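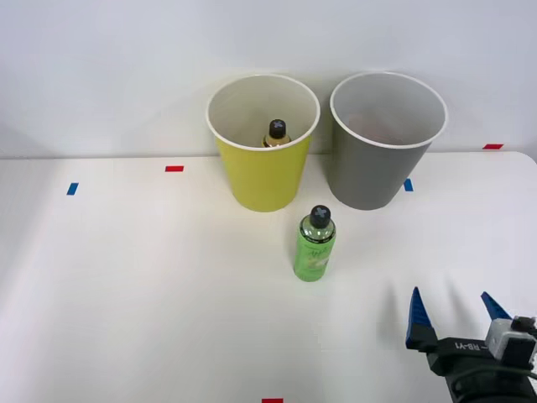

4 min read

Week 5 notes - sorting and storing small bottles
Unit: Home and Workplace Organisation
Notes by Rosalind Ruiz-Ortega

Typed up fast before the tute, sorry, will tidy in March.

Last week = shelves. This week = the small stuff. Travel bottles, essential oils, sample sizes, anything too short for a shelf and too tippy for a drawer.

Main idea: one container per category, and the container stays put. Paper cups are fine for a trial run. Cheap, light, easy to tell apart by colour (yellow and grey in our set). Don't buy the nice tubs until the categories have survived a fortnight.

Cups vs trays
- cup: bottle stands up, cap shows, label hidden below the rim
- tray: label shows, but everything falls over when you grab one
So with cups you are sorting by cap. Problem when two bottles have the same cap, e.g. dark with a lighter cross on top. Looking down into the cup you can't rely on it. Go by the colour of the bottle (amber, green) or put a dot sticker on the lid.

The unsorted bottle
Everyone gets stuck on the last one. Green bottle, sitting out in front of both cups, doesnt belong to either yet. Rule from the Arnero reading: decide by where you USE it, then by what it is. If still stuck, leave it on the table and do the rest first. Do not start a third cup for one bottle.

Marking positions
Short bits of coloured tape on the tabletop. Tape marks a home spot so the cup goes back after wiping down. Peel it when the layout is settled, old tape goes gummy.

Case study - Ciltgate
Pharmacy storeroom, 800 small bottles, 300 of them duplicates. Sorted by brand at first, then re-sorted by use. Second pass was quicker. Read pp. with the floor plan, skip the Tristorier appendix (out of date).

For next tute
Bring 15 small items from one drawer at home. Two cups. Time yourself. Write down wich item you left till last and why.

We use cookies to remember your reading preferences. Accept / Manage

Comments (3)

Hong: Is it ok if mine are all spice jars? They don't fit in a cup.

Rosalind: Yep, use mugs.

tutegroup_b: dot stickers on lids saved my bathroom cupboard, ta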